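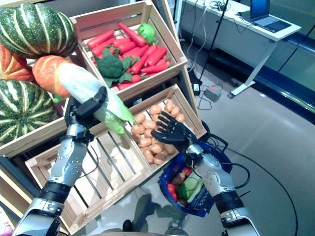
Leafy vegetable in hand, potatoes to the right.

4. First launch and save setup

1. Start Solell from the desktop icon. Let the shader bar finish, can take some 5 minutes on older cards.
2. Pick a save slot. Slot 3 is autosave, dont use it for a manual one.
3. Options > Controls. Plug the gamepad in before opening this menu or it wont show up.
4. Set text size, then Apply. Back button discards everything.
5. Load the Barska map. Walk to the gate, wait for the save icon to go away.

Note: saves from the August build load fine, key bindings reset tho.

CAUTION: Do not quit while the icon is spinning. Slot gets corrupted, no recovery.

Low disk space (under 800 MB): autosave turns off, no warning. See section 9.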